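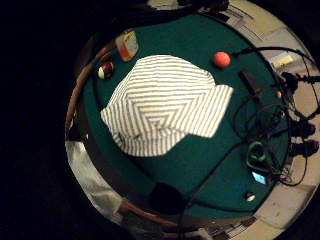

Striped cloth flat on the felt, cables down the right-hand side.

19/01/2025

Hand demonstrations at Jondoneck all day. The task is the one agreed in December: pick up the ball, put it on the cloth, let go, back off. Rochelle Crenshaw wrote the task sheet and wants the same start pose every time. I think that is a mistake. A policy trained on one start pose learns the start pose. We settled on 2 poses and will argue about the rest later.

The running total is 2,324 demonstrations, of which 2,000 were promised to Birkeck. The surplus sounds comfortable but the early ones were recorded with the old finger pads and may have to go.

Main fault today was tracking. Position is worked out from the view, so when the gripper is rolled hard and the lens points up, most of what it has to go on is ceiling and lamp. The lamp has four knobs on a cross, and a quarter turn of it looks much like no turn at all. Pose jumped twice in the afternoon - both times on a fast roll.
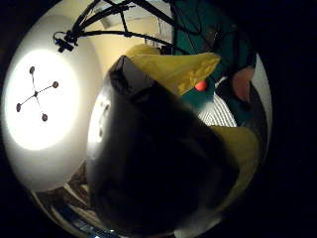
Settings

Exposure locked. Roll kept slow near the top of the lift. Flunen export left at the default rate, 80 files per batch. Whitlock's filter script rejects anything with a pose jump, so the bad ones should drop out without my going through them by hand.

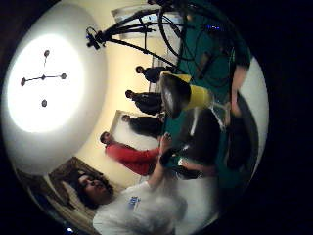 Remote control is still the other option and I spent the evening comparing notes on it. It gives clean joint data and no tracking trouble, but each demonstration takes far longer and people tire of it. By hand, the motion is natural and the background is the problem. With a row of people standing along the wall and several hands in the middle around the yellow cylinder, a good share of the view is made of things that can move, and the tracker assumes they don't. I have asked for one pair of hands per recording and a clear wall.

Rochelle wants the filter results before she rewrites the sheet. Script is running now, log going to the second disk.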